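Zaden – Gestion de la résidence Beltham
Compte rendu de la réunion technique « linge et remise en ordre des chambres »
Date : 2019-09-26
Présents : exploitation, lingerie, entretien, achats
Excusé : bureau des entrées
Diffusion : participants, direction du site

1. Approbation du compte rendu précédent

Le compte rendu de la réunion de juin est approuvé avec une correction au point 3 : lire « drap-housse » au lieu de « drap plat » pour les lits simples.

2. Stock de linge

L'inventaire de la lingerie donne 682 pièces en service, toutes catégories confondues. L'écart avec le registre porte sur 26 taies, non retrouvées. La lingerie vérifie les sacs en retour de blanchisserie avant toute passation en perte.

Les couettes de la série Ruddock supportent mal le cycle à 60 °C : garnissage déplacé vers les angles, piqûres relâchées. Le cycle est ramené à 40 °C, essorage réduit. Les achats demandent la fiche d'entretien à jour au fournisseur.

Pas de commande de draps avant le prochain exercice. Les draps clairs à motif restent en service jusqu'à usure. Ils ne sont plus mélangés aux draps unis dans les chariots d'étage.

3. Séchage et stockage

Le sèche-linge 2 est arrêté pour défaut de sonde. La pièce est commandée chez Zivudard, délai non confirmé. Dans l'intervalle, les couettes passent en priorité sur le sèche-linge 1, le petit linge est étendu au local.

Hygrométrie du local jugée trop élevée le matin. L'entretien contrôle la bouche d'extraction et nettoie le filtre.

4. Remise en ordre des chambres

Le temps alloué par chambre reste fixé à 24 minutes, réfection du lit comprise. L'exploitation signale des dépassements dès que des vêtements sont posés sur le lit avec la literie défaite. Le tri préalable n'est pas décompté dans le temps alloué et chaque équipe procède à sa manière.

Ordre retenu : vêtements et sacs retirés en premier, petits objets ensuite, literie en dernier. La couette n'est secouée qu'une fois le lit dégagé. Les clips, étiquettes et accessoires de petite taille sont à chercher dans les plis avant tout envoi au lavage. 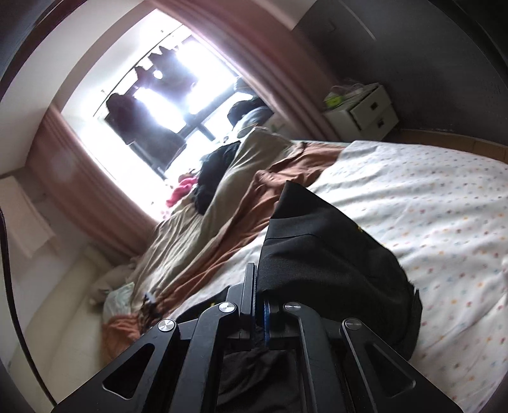
Les vêtements sombres sont regroupés à part et ne partent en aucun cas avec les draps clairs. Un textile rouge ou rose est isolé d'office : deux lots de draps ont été déteints depuis juin. Les effets des résidents sont pliés et déposés sur la chaise, sans ouverture des sacs ni vidage des poches.

Question de l'entretien sur les plinthes et habillages en bois côté mur : dépoussiérage à sec uniquement, lit écarté si le modèle le permet. Les lits fixes sont traités à la brosse plate.

Proposition de l'exploitation de porter le temps alloué à 30 minutes pour les chambres encombrées : non retenue à ce stade. Relevé des durées réelles sur un étage, à présenter à la prochaine réunion.

5. Actions

Lingerie : recherche des taies manquantes, affichage du cycle à 40 °C.
Achats : fiche d'entretien Ruddock, relance Zivudard pour la sonde.
Entretien : extraction du local de séchage, brosses plates.
Exploitation : consigne de tri d'une page, relevé des durées.

6. Divers

Clé du local de séchage : un double est à déposer au tableau de l'exploitation.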